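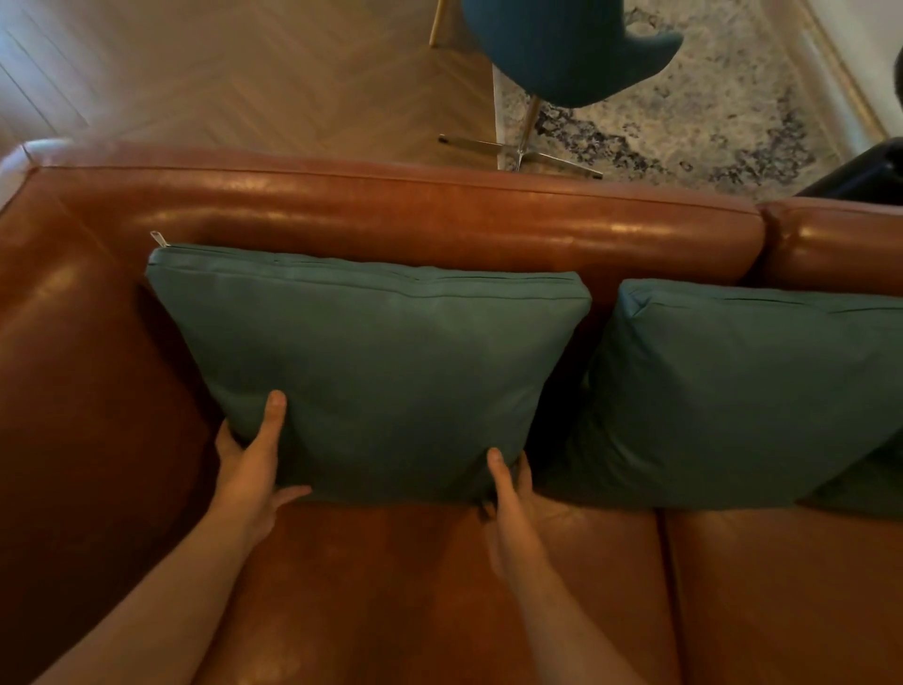 Narnon step labeller: FAQ

Page kept by Luzius Hofstetter. Covers the labeller and the bits of the planner that read its output. Not the arm controller, that's on the Deltano pages.

What does Narnon do?
Takes head-height video of household jobs, cuts it into steps, names each step. Hopkin (the planner) then reads the step list. Grip, lift, place, press, release. That's most of the vocabulary, the full list is in verbs.txt.

What goes in?
Video at 30 frames a second. Other rates get resampled and the cuts go a bit mushy, so don't. Clips up to 3,000 frames. Longer than that, split first with the cutter script, or the loader stops without saying much. Known, on the list.

Why are my step edges late?
Usually the smoothing window. Default is 34 frames, fine for folding and wiping, too slow for short presses. Try half. If the edges then flicker, you've gone too far.

Does it need both hands in view?
No, but one hand missing and the two-handed verbs get dropped for that stretch. You'll see "hold (one)" in the list. Fix by hand if you know better.

It mixes up two objects that look the same. Bug?
Sort of. Tracker goes on colour and shape first, place second. Matching cushions in a row are the worst case we've got, worse than mugs. As soon as a hand covers most of one, the id can hop to the neighbour. Set same_look = yes in the job file and it leans on place instead. Slower, but the ids mostly stick.

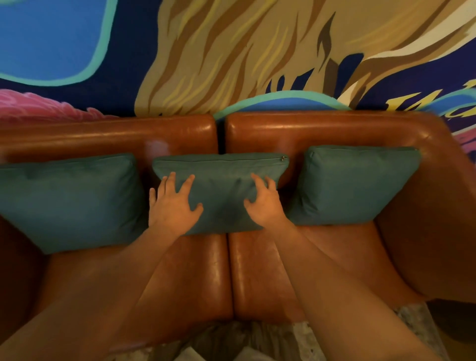

Sofa job, press step. Three matching cushions, both hands on the middle one.

What's the difference between press and place?
Place ends when the object is resting and the hands come off. Press is hands on, object already resting, cloth changing shape. The model wants to call everything on a sofa "place". If you're correcting labels, please split them, Hopkin plans them with differnt force limits.

Can it tell if a cushion is straight?
Not from the step label. There's a separate check, tidy_score, gives a number up to 50 by comparing edges with the sofa back. Treat it as a hint. Shiny leather throws it off, glare gets read as an edge. Turn on glare_mask, helps a lot.

Busy walls, murals, patterned rugs?
Fine for the hands. Less fine for tidy_score, see above. Crop region can be set per job. Don't crop so tight you lose the forearms, the left/right hand call uses them.

Left and right hands swapped?
Clip was mirrored somewhere, nearly always at export. Run with flip = yes. Don't fix it in the labels afterwards, did that once, took ages, had to be undone.

How do I send labels to Hopkin?
Export as steps, not as frames. Drop the file in the job folder, planner picks it up at next start. If it says "no goal", the last step has no end state. Add one by hand, usually "released".

Does Hopkin replay what the hands did?
No. It keeps the order and the end states, works out its own reach. So a messy grip in the video isn't a problem. A wrong order is.

Can I add my own verbs?
Yes, in verbs.txt, one per line, then retrain the small head. Leave the big model alone. Check first that your verb isn't in there under another name, we had fluff, plump and puff all at once in the spring.

Does it run on a laptop?
Labeller yes, slowly. Training no. Use the Plarkumholm machine, book a slot on the sheet. Wednesday mornings are blocked for backups.

Where do I report things?
The tracker, under Narnon. Attach the job file and the frame number. "It went wrong near the end" isn't enough to go on, sorry.

When's the next version?
September, if the loader gets sorted. Longer clips and a propper error message are the two things going in. Colour settings moved to the job file already, old ones still read for now.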